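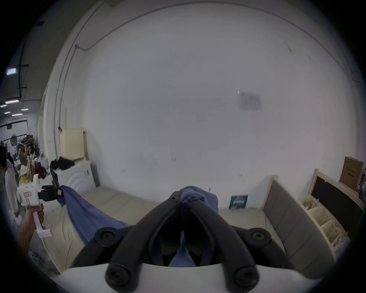

Ticket: Washer stops before final spin, error on display
Product: Katsaros front loader
Opened by: Zoi Zervas
Assigned to: Stelios Theodorakopoulos
Status: Closed
Opened: 27 February 2023

Reported problem

The washer in the upstairs laundry room fills, washes and rinses as usual. When it should go into the final spin it turns the drum slowly a few times, stops, and shows E2. The door stays locked for a couple of minutes and then releases. Clothes come out dripping. It does this on Normal and on Cottons. Quick Wash finishes sometimes. The machine was moved in January when the floor was redone, and I can't say for sure whether it spun properly after that. My brother-in-law used it most of that month.

I have already turned it off at the wall and back on. No change.

Reply — Stelios Theodorakopoulos

Thanks, Zoi. On this model E2 covers two different faults: slow drain, and load out of balance. The display doesn't tell them apart, so we check both. Please do the following and write back with what you find.

Run Drain Only with the drum empty and listen to the pump. A steady hum followed by a gurgle is normal. A rattle means something is in the filter.

Turn the washer off and open the small door at the bottom right. Put a shallow pan under it, pull out the short hose and let the water run into the pan. Then unscrew the filter slowly.

Look behind the machine and see how far the drain hose is pushed into the standpipe. Tell me if there is tape around it.

Reply — Zoi Zervas

Pump hums, no rattle. Filter had lint, a hair tie and a coin. Cleaned it and put it back. Ran Normal with towels and got E2 again at the same point.

The drain hose goes a long way down the pipe. There is gray tape around the top. I didn't put it there, so it must have been the floor people.

Reply — Stelios Theodorakopoulos

Please take the tape off. The pipe needs air or the washer can siphon and drain unevenly. Pull the hose up until only the hooked end sits in the pipe and hold it with the plastic clip.

Also check the feet. Lay a level on the top, front to back and side to side. Push down on opposite corners. If it rocks, turn the front feet until it doesn't, then tighten the lock nuts up against the cabinet.

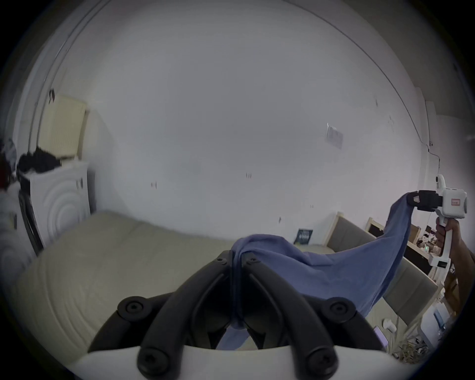
Can I leave the lock nuts loose until I know the spin works?

Tighten them before you test — a loose nut lets the foot turn during the spin, and the machine will be out of level again by the end of the load.

Reply — Zoi Zervas

Tape is off and hose is pulled up and clipped. The front left foot wasn't touching the floor. I could slide a piece of cardboard under it. Leveled it and tightened both nuts with a wrench.

Empty Spin Only ran to the end. Normal with a mixed load ran to the end too, no E2. Towels alone got E2 once, then it tried again by itself and finished.

Reply — Stelios Theodorakopoulos

That retry is normal with towels. They hold a lot of water and tend to bunch on one side. Mix them with lighter items, or stop the cycle and spread them by hand if it gives up. Don't run a single bath mat by itself.

I asked Angeliki Andreadis in parts whether a new pump is worth sending. She agrees with me that it isn't, given that the empty spin is good. I'll hold the ticket open for 12 more days.

Reply — Zoi Zervas

No more errors, including one full load of bedding. It is also quieter. You can close this.

Closing note

Cause: drain hose too deep and sealed with tape, front left foot off the floor. No parts used. Installation sheet sent to customer by email.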